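Memero 相談広場 > 住まいと施設の管理 > 寝具・リネン
壁際に置いた寝台でのリネン整理、壁面の汚れおよび掲示物の扱いについて 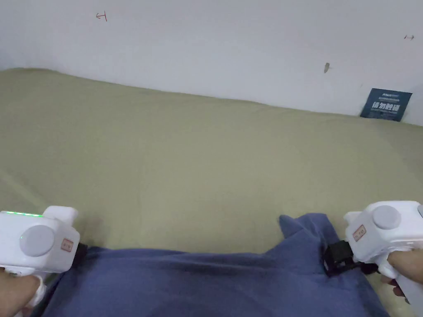 壁際の寝台と青い布。右側の壁に「请勿触碰」の掲示

Drasidum 寮務担当

平素よりこちらの相談広場を参考にさせていただいております。研修生用宿舎 Drasidum において、居室の寝具およびリネン類の管理を担当しております。居室の整備手順書を3月に改訂することとなり、記述の定まらない箇所がございますので、経験をお持ちの方のご意見を賜りたく投稿いたします。

当宿舎の居室は22室で、いずれの部屋も寝台の一辺を壁に寄せて配置しております。マットレスの長さは200センチメートル、シーツはカーキ色のものに統一しております。居室内には作業台に相当する家具がなく、洗濯済みの布類を畳む作業は寝台の上で行う取り決めです。

第一に、寝台の上で布を畳む際の仕上がりについてお尋ねいたします。平らな机の上で畳む場合と比べ、柔らかい面の上では角が揃いにくく、担当者によって出来上がりの大きさに差が生じております。畳む対象には、幅82センチメートル、奥行53センチメートルの布が多く含まれます。広げた段階で布の中ほどに山のような折れが残ることもあり、そのまま畳み進めると内側に皺が入ります。手で押さえて均すべきか、一度持ち上げて広げ直すべきか、手順書にはどちらを標準として記載するのが適切でしょうか。

第二に、下のシーツの状態です。中央部は滑らかに張れているものの、左右に寄るにつれて緩い皺や膨らみが残ります。壁側の縁も一直線にはならず、緩やかに曲がった線になります。寝台を毎回壁から離して整え直すことは、担当者の負担と床の傷の両面から避けたいと考えております。壁に寄せたまま、実用上差し支えない程度まで整える方法がございましたらご教示ください。

第三に、壁面の汚れです。掲載した部屋では、白い壁の右寄りに暗い灰色の細長い汚れがあります。擦れによるものか、単なる付着物かは判断できておりません。同じ壁には赤い小さな書き込みも見られます。汚れのみを落とし、書き込みには手を加えないという前提で、どのような清掃方法が考えられるでしょうか。壁の仕上げ材については図面を確認中です。

第四に、掲示物と寝具の位置関係です。濃紺の地に白い文字で「请勿触碰」と記した掲示が壁にあり、わずかに傾いて、下の縁の一部が寝具の上端に掛かっております。「触れないでください」という意味の掲示ですので、リネン担当者が手で直してよいものかどうか、手順書上の扱いに迷っております。シーツを整える作業中に掲示に触れてしまう可能性もあり、誰が、どの範囲まで対応すべきかという点もあわせてお伺いいたします。

項目が多く恐縮ですが、一部のみのご意見でも差し支えございません。

Sadao Sakai

投稿を拝見いたしました。宿泊を伴う教育施設において、長くリネン業務の管理に携わっております。当方の運用を基に、お尋ねの順に沿って申し上げます。施設ごとに条件が異なりますので、そのまま採用されることなく、貴宿舎の事情に照らしてご判断ください。

一、寝台上での畳み作業について

柔らかい面の上で角が揃わない主な理由は、布を押さえた手の重みで下の面が沈み、布が手元に引き込まれることにあります。机上と同じ感覚で掌全体を押し当てますと、押すたびに布の位置がずれます。当方では「押さえる」という語を手順書から外し、「表面を撫でて送る」という表現に改めました。語句の修正のみですが、新任者に動作を説明する際の食い違いは少なくなりました。

布の中ほどに残った山形の折れにつきましては、持ち上げて広げ直す方法を標準とされることをお勧めいたします。山を上から押し潰しますと、余った布が左右に逃げ、別の位置に細かい皺が生じます。次の順序が扱いやすいものと存じます。

(1) 布の奥側の二つの角を、左右の手でそれぞれ持つ。
(2) 手前の縁が下のシーツに触れる高さまで持ち上げる。布全体を宙に浮かせる必要はない。
(3) 左右の手を外側へ軽く引き、上の縁を真っ直ぐに張る。
(4) 張ったまま、奥へ向かって静かに下ろす。
(5) 両手を中央に戻し、中央から左右へ、次に中央から手前へ撫でる。

山が小さい場合には、山に最も近い縁だけを持ち上げて外側へ引けば足ります。全体を広げ直すか、一辺のみで済ませるかの判断は担当者に委ねて差し支えありません。ただし、上から押し潰さないことだけは共通の決まりとして記載してください。

幅82センチメートル、奥行53センチメートルの布であれば、長い方の辺を先に二つに折り、41センチメートルと53センチメートルの形にします。次に53センチメートルの辺を三つに折ります。三等分は目分量では狂いやすいため、手前から折り上げる位置を先に決め、残りを奥から重ねるようにいたします。仕上がりの幅を揃えたい場合には、厚紙を必要な寸法に切り、畳みの芯として用いる方法があります。厚紙を布の中央に置き、左右を折り込んだ後に抜き取ります。

厚紙を使用する際は、角を丸く切り落としてください。角が立っておりますと、抜き取るときに布の糸を引っ掛けることがあります。また、芯を入れたまま棚に納める誤りが起こりやすいため、芯には目立つ色の紐を付けておくと確認が容易です。

畳む位置は、寝台の中央寄りをお選びください。ご説明では、シーツの中央部が滑らかで、左右に皺が残るとのことです。下の皺は上の布に写りますので、張りのある場所を作業面として指定しておくのが合理的です。手順書には「シーツの中央、皺のない面で作業する」と一行加えるだけで十分かと存じます。

なお、畳んだものを同じ寝台の上に積み上げる運用はお避けください。数枚重なると重みで面が傾き、手元の布まで滑ります。畳み終えたものは、その都度運搬用の籠や棚に移すのがよろしいでしょう。

二、シーツの整え方について

壁に寄せた寝台では、壁側を最後に処理しようとすると、余りがすべて壁際に集まります。壁側を最初に決め、手前側で余りを処理する順序に改めてください。

(1) シーツを掛ける前に、マットレスの壁側の縁が見えるかどうかを確認する。
(2) 壁側の縁にシーツを沿わせ、頭側の角、足側の角の順に差し込む。
(3) 壁側の中ほどを、平らにした手の甲を壁に向けて差し込む。
(4) 手前に回り、中央を軽く引いて張る。
(5) 中央から頭側、中央から足側の順に、手前の余りを下へ入れる。

(3)で手の甲を壁に向けるのは、指先や爪で壁を擦らないための措置です。腕時計や指輪は作業前に外すことを原則としております。壁とマットレスの間に手が入らない場合に無理をしますと、手首を痛めるおそれがあります。当方では幅の広い平らなへらを使用し、シーツ越しに縁を送り込んでおります。

左右の膨らみにつきましては、手前から強く引くことで解消しようとする方が多いのですが、強く引くと壁側の差し込みが抜け、線がさらに曲がります。膨らみのある箇所の真下を一度外し、余りを角の方へ寄せてから入れ直してください。それでも残る緩い皺は、使用に支障のない限り許容する旨を明記された方が、担当者間の判断が揃います。

壁側の縁の曲がりは、シーツではなくマットレス自体のずれに由来することもあります。シーツを外した状態で縁が壁と平行かどうかを点検し、平行でなければ土台との位置を直してください。この作業は一人では行わず、寝台の頭側と足側に分かれて行います。毎回の整備に含める必要はなく、シーツの交換とは別の定期点検に入れておけばよいものと考えます。

三、壁面の汚れについて

仕上げ材が確認できるまで、水や洗剤のご使用はお控えください。塗装、壁紙、その他の仕上げでは適する方法が異なり、水分で艶が変わったり、輪状の跡が残ったりする場合があります。確認が済むまでの間に行えることは、柔らかい乾いた布で表面の埃を軽く払う程度に限られます。

材質が判明し、水拭きが可能と確認できましたら、家具の陰になる目立たない箇所で試してください。水を固く絞った白い布を用い、試した箇所が完全に乾いた後に、色と艶の差を見ます。問題がなければ汚れの部分のみに布を当て、軽く叩くようにして移し取ります。細長い汚れを長さの方向に擦りますと、汚れが筋状に延びますので、端から中央へ寄せる動きが適しております。

布は必ず白いものをご使用ください。色のある布は、布の染料が壁に移ったときに、汚れとの区別ができなくなります。洗濯済みの青い布を拭き取りに転用することも、この理由からお控えになるのがよろしいでしょう。

研磨作用のある樹脂製の清掃具は、汚れとともに表面を薄く削ります。落ちたように見えても、光の当たり方によって削った範囲が浮かび上がることがあり、当方では担当者の判断による使用を認めておりません。

赤い書き込みを残す件につきましては、作業範囲をあらかじめ文書で指定することをお勧めいたします。「壁の汚れを落とす」とのみ指示いたしますと、善意で書き込みまで消してしまう例があります。指示書に壁の略図を添え、清掃する箇所のみを丸で囲み、それ以外には触れないと記してください。書き込みの上に粘着テープを貼って保護する方法は、剥がす際に書き込みごと失われるおそれがあり、適切ではありません。

四、掲示物について

掲示が求めている内容が「触れない」ことである以上、リネン担当者が手で傾きを直す運用は避けるべきです。対象が掲示そのものであるのか、付近の壁や設備であるのかは、掲示の大きな文字だけでは決められません。小さい文字の部分に詳細が記されている可能性がありますので、管理責任のある方が現物を読み、対象と範囲を確定した上で、手順書に転記してください。

確定するまでの間は、寝具の側で距離を取ります。掲示の下の縁に寝具が掛かっているのであれば、シーツを整える際に、その箇所だけ壁側への差し込みを行わず、手前から静かに引いて離す方法があります。差し込みを省いた箇所は多少緩みますが、掲示への接触を避けることを優先すべきものと存じます。

その後の恒久的な対応としては、掲示の位置を上げるか、寝台の位置を移すかのいずれかになります。掲示を移す場合には、設置した部署の承認を得て、その部署の担当者が作業することとし、寮務とリネン担当は立ち会いに留めるのが、責任の所在として明瞭です。高さは、枕や掛け布団を置いた状態で文字が隠れない位置を基準としてください。シーツだけを掛けた状態で決めますと、実際の使用時に再び隠れることになります。

長文となりましたが、お役に立つ部分がございましたら幸いです。

Edwards

簡潔に申し上げます。折り畳み式の作業台を各階に備え、布はその上で畳むのが最善と考えます。柔らかい面で精度を求めること自体に限界がございます。当方の施設でも以前は寝台の上で作業しておりましたが、台を導入して以降、畳み寸法に関する申し送りは不要となりました。

壁の汚れは、中性洗剤を薄めて拭けば大半は落ちます。落ちないものは塗り直しとなります。

掲示の傾きについては、水平器を当てて貼り直せば済むものと思われます。

Sadao Sakai

Edwards 様のご意見のうち、作業台の導入につきましては、予算と保管場所が許す場合には有効な方法であると当方も考えます。台の高さは作業者の腰の位置を目安とし、肘を軽く曲げて布に手が届くものをお選びください。低い台では前屈みの姿勢が続き、寝台での作業と負担が変わりません。

洗剤の使用と掲示の貼り直しにつきましては、投稿者様が仕上げ材を確認中であること、また掲示の趣旨が未確定であることから、現段階では見合わせるべきと存じます。先の記載のとおり、材質の確認と設置部署への照会を先行させてください。

Ravby

寝具の納入と交換を請け負う事業所に勤務しております。第二の項目と、手順書の体裁について補足いたします。他の項目は Sakai 様のご説明に異存ございません。

シーツの左右に膨らみが残る場合、整え方のほかに、寸法が合っていない可能性をお考えください。マットレスの長さが200センチメートルとのことですが、必要なシーツの長さは、これに厚みの両端分と、下へ差し込む分を加えたものになります。購入時の表示寸法だけで判断せず、洗濯を経た現在の実寸を測ることが重要です。布の種類によっては縮みが生じ、購入当初は足りていた差し込み分が失われていることがあります。反対に、幅に余裕がありすぎるものを無理に納めると、余りが左右に集まって膨らみます。

測定は次の要領でお願いいたします。

シーツを乾いた状態で平らな床または大きな台に広げ、引っ張らずに手で均します。長さと幅を、それぞれ中央と両端で測ります。中央と端で値が異なる場合には、縫い縁が縮んで本体が余っていることが考えられ、この状態のものはどのように張っても端に膨らみが残ります。該当品は居室用から外し、保護用の覆いなどに転用するのが一般的な処理です。

マットレスの側も、縦横に加えて厚みを測ってください。長く使用したものは中央が沈み、端が相対的に高くなります。その場合、シーツの張りは端と端の間で保たれ、寝たときに初めて皺が現れます。整備直後の見た目だけでは判定できませんので、中央を手で押し、戻りの遅いものを記録に残されるとよいでしょう。上下または表裏の入れ替えで改善することもありますが、片面仕様の製品を裏返して使用することはできません。品質表示を必ずご確認ください。

カーキ色のシーツについて一点申し添えます。濃い色のものは、白いものに比べて糸屑や埃の付着が目に付きます。淡い色の布と一緒に洗いますと、乾いた後の表面に繊維が残りやすくなりますので、同系色でまとめて洗い、取り出した際に一度大きく振ってから干すことを手順に加えてください。青い布につきましても、色移りの有無が確認されるまでは、カーキ色のシーツとは別に洗うのが無難です。確認は、布の目立たない端を湿らせ、白い布を押し当てて色が付くかどうかを見る方法で足ります。

手順書の体裁については、作業の区分ごとに担当を明記することをお勧めいたします。今回のお尋ねは、リネン、清掃、掲示物という、本来は所管の異なる三つの業務が一つの壁際に集まっていることで、判断が難しくなっているものとお見受けいたします。当事業所では、次のような文言を使用しております。必要に応じて改めた上でご利用ください。

「リネン担当者は、寝台上の布類および寝具の整備を行う。作業中に壁面の汚れを認めた場合は、清掃を行わず、部屋番号と位置を記録して清掃担当者に引き継ぐ。」

「清掃担当者は、指示書に示された箇所に限り壁面の清掃を行う。壁面の書き込み、印および掲示物には、所管部署の指示なく手を加えない。」

「掲示物の傾き、剥がれ、寝具との接触を認めた者は、掲示物に触れず、寮務担当に報告する。寮務担当は設置部署に照会し、対応の結果を記録する。」

記録用紙には、位置を書く欄を広く設けてください。「壁の右の方」とだけ書かれた記録では、次の担当者が同じ箇所を特定できません。「寝台に向かって右、掲示の左上」のように、動かない物を基準にして記す例を用紙に印刷しておくと、記載の質が安定いたします。寝具を基準にした記載は、整備のたびに位置が変わるため避けてください。

シーツの交換間隔については、お尋ねにございませんでしたので触れずにおきます。

Drasidum 寮務担当

Sakai 様、Edwards 様、Ravby 様、ご多用のところ詳細なご意見を賜り、厚く御礼申し上げます。所内で検討した内容をご報告いたします。

畳み作業につきましては、持ち上げて広げ直す方法を標準とし、作業位置をシーツの中央に指定する案で調整しております。芯となる厚紙は試作いたしました。角を丸くする点、紐を付ける点も取り入れております。作業台の導入は、各階の保管場所を調査した上で、次の予算要求の際に検討いたします。

シーツは、壁側を先に決める順序に改めます。あわせて実寸の測定を行うこととし、縁と本体で値が異なるものを抽出する予定です。これまで購入時の表示寸法のみを台帳に記載しておりましたので、台帳の様式も変更いたします。

壁面については、図面の確認が完了するまで乾拭きを含めて一切の作業を保留いたします。赤い書き込みの位置は略図に記録し、清掃範囲から除外いたします。

掲示につきましては、設置部署への照会文を作成しております。小さい文字の部分も含めて内容を確認し、範囲が確定した後に手順書へ反映いたします。それまでの間、当該箇所では壁側への差し込みを省く運用といたします。

一点のみ追加でお伺いいたします。Ravby 様よりご提示いただいた文言のうち、リネン担当者が汚れを認めた場合に記録する事項として、部屋番号と位置のほかに、大きさや色も含めるべきでしょうか。記録の負担を増やさない範囲で定めたいと考えております。

Ravby

色と形を短い語で添えていただければ十分です。「灰色、細長い」といった程度で、清掃担当者は対象を見分けることができます。寸法の測定は、壁に定規を当てる際に新たな擦れを生じることがありますので、リネン担当者には求めない方がよろしいかと存じます。汚れの原因を推測して書く必要もございません。原因の欄を設けますと、推測がそのまま事実として引き継がれるおそれがあります。

記録の保管については、部屋ごとに綴じる方法と、日付順に綴じる方法がございます。壁面に関するものは部屋ごとの方が、後から経過を追いやすくなります。

Drasidum 寮務担当

承知いたしました。色と形の欄を設け、寸法および原因の欄は置かないことといたします。綴じ方も部屋ごとに改めます。設置部署からの回答が届きましたら、こちらに追記いたします。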